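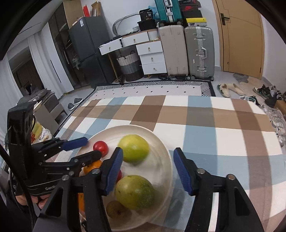
Vandana Solanki wrote to ask whether pomelos keep better in the refrigerator or out on a plate, and said hers always went dry at the stem end before she got to them. Ours stay out for the first week. After that they go on the bottom shelf, unwrapped.

Fruit at Flanholm, 09/10/2024

This page is for the fruit we bring home and how it gets shared out. The plate on the checkered rug has pomelos, tomatoes and oranges on it. One pomelo is more yellow than the other.

The tomatoes share the plate until somebody wants them for lunch. Oranges are for the afternoon.

A pomelo takes me 12 minutes to peel, counting the white pith. Score the skin from top to bottom, pull it back in strips and open the segments by hand. The thick peel can be saved for candy, which needs 60 minutes on low heat and a night on a rack.

Bethel Gebreyes has asked for the candy recipe. It will go up with the May pictures, along with the one for orange syrup.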